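搜索本站 请输入关键词 搜索
热门搜索:入门班 磨豆 咖啡渣 二月课表

关于我们

文:Mahlet Tsegaye 更新于二月

大家好呀,我是Mahlet,Ruka咖啡学堂的创办人之一,也是每天早上七点来开门、把昨晚没洗完的杯子洗掉的那个人。网站上原来那段“关于我们”只有三行字,Feven每次看到都要叹气(我们这儿有两个Feven,后面会讲),所以这个二月我下决心把它好好写一遍。写着写着就长了,你要是赶时间,直接翻到最后看怎么报名也行!

先说名字。Ruka是我和Gemechu Endale在一张餐巾纸上定下来的,纸上原本还有十几个名字,划到最后只剩这一个念起来顺口。有学员问过我们是不是有什么深意,Gemechu喜欢现编,他至少讲过四个版本,每个都挺动人的,你听到哪个就信哪个吧。

我小时候在外婆家长大,煮咖啡是家里的大事。生豆先洗,再放在浅锅里用炭火慢慢炒,炒到冒烟的时候外婆会端着锅在客人面前走一圈,让大家用手把烟往自己鼻子边上扇。然后捣碎,进黑陶壶,煮三道。第一道最浓,第三道淡得像茶,小孩只准喝第三道。我到十二岁才偷喝到第一道,那天晚上我在床上睁着眼睛躺到鸡叫。

后来我出来念书,学的是会计,在一家叫Starkley的公司做了六年账。工作不坏,同事也好,就是茶水间那台机器出来的东西实在让人难过……我开始自己带豆子,带小磨,带一只漏嘴的手冲壶。先是隔壁桌的人来蹭一杯,再后来中午会有一小队人端着杯子站在我桌边,我就一边冲一边讲,水为什么不能一下子倒完,粉为什么要磨得这么粗。Gemechu当时就在那条队里。他喝完说:“你应该收钱。”我说咖啡收什么钱,他说,我讲的是课。

就这么一句话。过了半年我们真的租下了现在这间屋子,以前是个裁缝铺,搬进来的时候墙缝里还能抠出大头针。预算算得很紧,桌子是二手的,烘豆机是从一家叫Prarano的老烘焙坊手里接过来的,脾气很大,冬天开机要哄半天。我们给它擦油、换皮带,换了两次皮带,现在它和我们处得还可以。

第一期班来了九个人,其中三个是Gemechu的亲戚。第一堂课我紧张得把糖当成了盐(我们本来要做一个用盐压苦味的小对比),大家喝完都说很好喝,当然好喝了!那一期有个学员叫Getachew Fikre,退休前教了一辈子中学化学,他坐在最后一排,每次我说“大概是因为萃取过度”,他就轻轻咳嗽一声。第三堂课下课我把他拉到一边,问他愿不愿意上来讲。他第二天就带着自己写的讲义来了,手写的,字特别漂亮。那份讲义我们现在还在用,“水与溶解”那一节一个字都没改过。
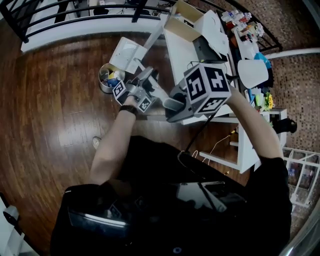

Getachew老师来了以后,我们的课才算真正像个课。他坚持每个人都要有自己的记录本:豆子多少克,水多少毫升,水温几度,第几秒开始注水,喝起来怎么样。一开始大家嫌烦,我也嫌烦。可是你记上两个星期再往回翻,会看见自己的手是怎么变稳的,那种感觉真的很好。他不许我们在“喝起来怎么样”那一栏只写“好喝”两个字,写了会被退回来。有个学员被退了三次,最后写的是“像我爸修完自行车进门时的味道”,Getachew老师想了一会儿,给过了。

好,现在说两个Feven。

Feven Seyoum管烘焙和采购,大家叫她大Feven,个子其实比另一个矮。她的鼻子是我认识的人里最灵的,站在门口就能听出(对,是听出)锅里的豆子到没到一爆。她每年出去跑一趟产地,回来的时候鞋底全是红泥,行李里没有一件给自己买的东西,全是小袋小袋的样品,袋子上写着只有她自己看得懂的缩写。我们有一款卖得最久的豆子叫Kaushik,是她起的名字,水洗,中浅烘,带一点柑橘皮的味道。她坚持这款每年只做一季,卖完就没有了,谁来求情都没用,包括我。

Feven Demissie是小Feven,管报名、排课、回消息,你在网上问的每一个问题都是她回的。她原来也是学员,上完初级班上中级班,上完中级班说没有课可以上了,问能不能来上班。她来之前,我们的课表是写在一块黑板上的,谁路过不小心一蹭,下午的课就没了。她进门第一件事就是把那块黑板搬走,现在上面写的是当天蛋糕的名字。

我们现在教什么呢?入门班是给完全没碰过的人,你连磨豆机都不用有,空手来就行。从认生豆开始,用浅锅自己炒一小份,炒糊也没关系,糊了的也要喝,喝过一次就记住了。然后是手冲、法压,还有我外婆的陶壶三道煮法。进阶班会上烘豆机,每人自己烘一锅,写烘焙曲线,隔天杯测。杯测那天请不要喷香水,也不要中午吃大蒜,这条我每一期都讲,每一期都有人忘!

到去年底为止,来上过课的人一共是3000位。这个数字是小Feven统计的,她很得意,专门做了一个小牌子摆在收银台旁边。年纪最大的学员是一位奶奶,她来是因为孙子送了她一台机器,她不会用又不想问孙子。现在她每个月都回来喝一杯,顺便检查我们的新学员磨得够不够均匀,要求比Getachew老师还严。

有几件事我们一直不太一样,也提前跟你说一声。我们不考试,也不发那种烫金的证书,想要证书的朋友我可以推荐你去别的学校,他们教得也很好。我们每班人不多,排队的时间会长一点。课上允许加糖加奶,真的,请放心加,我外婆那一代人加糖加得比你狠多了。小朋友可以跟着来,后面有一张矮桌和很多蜡笔,喝的给他们准备了热可可。

教室在二楼,楼梯有点窄,推婴儿车来的朋友在楼下喊一声,我们下去抬。一楼是小店,卖豆子、滤纸,还有楼下邻居烤的面包。咖啡渣每天傍晚装袋放在门口,种花的朋友自己拿,不用进来打招呼。袋子记得还回来,我们袋子老是不够用……

常有人问我后不后悔不做会计了。月底对账的时候我会想念Starkley的打印机,那台打印机是真的好。别的时候没怎么想过。上个冬天停了一晚上电,课上到一半全黑了,大家把手机灯立在杯子后面,炭炉还有火,我就改讲陶壶,讲到第三道的时候电来了,有人过去又把灯关了。那晚下课特别晚,Gemechu骑车送他姑姑回家,骑到一半链子掉了,两个人推着车走回去的。

接下来这一年,我们想把二楼后面那个小房间收拾出来做图书角,书已经有了,都是学员留下的,架子还没有。大Feven想开一个只讲生豆的短期班,Getachew老师想开一个只讲水的,我觉得只讲水可能没人来,他说那就讲给我一个人听。我答应了。

想报名的话,在网站上点“课表”,或者直接给小Feven留言,她上午十点到下午五点在线,中间会去吃饭。想先来看看也欢迎,下午三点以后店里比较松,我多半在吧台后面,喊我名字就行。

相关内容
入门班常见问题:要不要自己带磨豆机?
Getachew老师讲水:自来水到底能不能冲
大Feven的产地笔记(四)
Kaushik本季到店,每人限购两袋
外婆的三道煮法,附陶壶养护
二月课表与补课安排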